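# Can a robot hang up your clothes yet?

Think about the last time you hung up a T-shirt. You probably picked up a hanger, slid it in through the neck, gave the shirt a tug and put the hook over the rail. It takes most people a few seconds, and they can talk to someone while they do it.

Robots have been building cars for a long time, so a shirt should be easy. It isn't. A car door is the same shape every time. A shirt changes shape whenever you touch it.

## Two arms and some hangers

To hang up clothes, a robot needs to do at least 2 hard things. It has to handle soft cloth, and it has to handle hangers. We'll look at the hangers first.
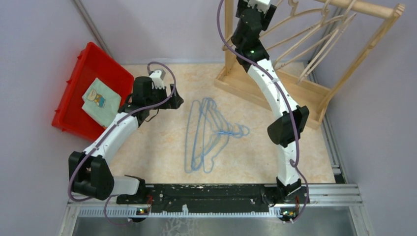 *Light blue wire hangers on the mat, with the wooden ones on a rack behind.*

Wire hangers catch on each other. If you have ever pulled one out of a cupboard and had three more come with it, you know the problem. You fix it by wiggling. Your fingers feel which way the wire is pulling, and you turn your hand without really thinking.

A robot's hand is called a gripper. Many grippers open and close like a pair of tongs. They can be strong, but most can't feel nearly as much as your fingertips can. The robot has to work out a lot from what its cameras show it, and a thin wire lying across another thin wire is hard to make sense of. Which hook belongs to which hanger? Even people have to look twice.

## What about the cloth?

Cloth is harder again. When it is folded, parts of it are hidden. The robot can't see where the edges go underneath. If it picks up the wrong spot, the whole thing comes up in a bunch.

Najwa Karam works on a robot project called Skimach. She says the first thing new people ask her is why the robot is so slow.

"It's slow on purpose," she says. "If it moves fast and grabs the wrong bit, you have a bigger mess than when you started."

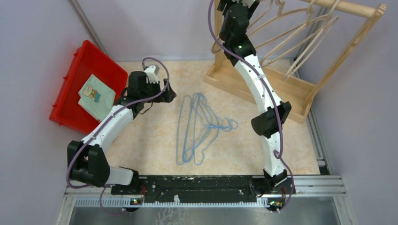
*The red bin has a folded cloth in it. One gripper is beside the bin and the other is up at the rack.*

## How does a robot learn a chore?

One way is for a person to steer the arms through the job while a computer records every movement. Then they do it again, with the hangers in a new spot. Riaan Steyn, who works with Najwa, recorded 700 tries at picking up a hanger before July. The computer looks for the patterns in all those tries and uses them to choose its own moves.

Two arms help, in the same way that two hands help you. One can hold a thing still while the other pulls. But the arms also have to stay out of each other's way, and that takes practice too.

## So, can they do it yet?

Partly. Some robots can hang up a shirt in a lab, with good light and everything close by. Your bedroom is different. There might be a sock on the hanger, or a cat on the shirt.

For now, you will have to hang up your own clothes.

## Try it yourself

Put 5 hangers in a pile on the floor. Wear oven mitts, close one eye, and try to lift out just one hanger. Then try with a friend, using one hand each. Write down what went wrong the first time and what you changed.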